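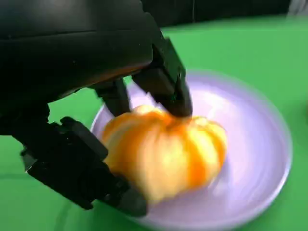
Hospitality Management, Unit 2: The Family Business and Its Season

Handout, Jan 17, 2020

Our case is Clulden, a lakeside restaurant and boat dock with 200 seats and a season that ends whenever the rain says so. Read the figures before class. Reading them during class is a skill we can all spot from the front.

Fixed costs go on all year. The dock lease, the insurance and the walk-in cooler don't care that it's February. Clulden pays 1,230 dollars a month for the dock alone, with no boats tied to it for much of the year.

Seasonal staff are the next headache. Clulden rehires most of its servers each spring, or tries to – the good ones have usually been snapped up by Cattaneo, the hotel across the water, which opens earlier and feeds people better.

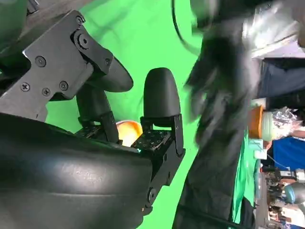 One student in the last group objected that Clulden should simply open earlier too, and that a few cold weeks would cost less than training a new crew. Fair point. Work it out both ways and bring your numbers.

Terms to know: cover, turn, break-even point, shoulder season. "Shoulder season" means the weeks when you are open and wish you weren't.

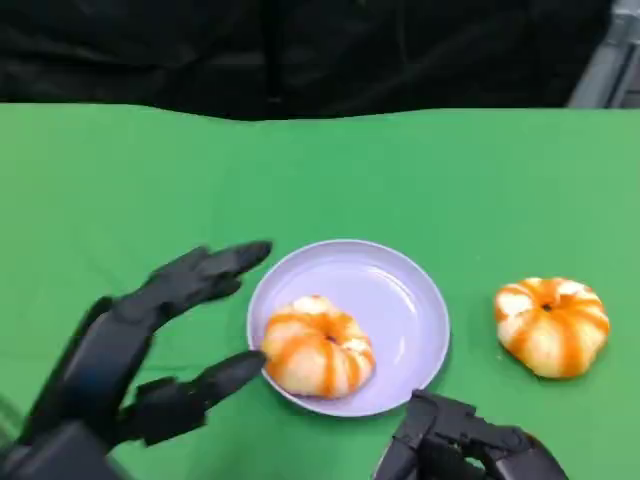 Handing over the keys is the last topic. The founders have 3 children and one restaurant, and the arithmetic has gone about as well as you'd expect. Compare their plan (there isn't one) with the written agreement at Kitel, pages of which are in your packet.

Due next class: one page, typed, on who should run Clulden and what the other two get.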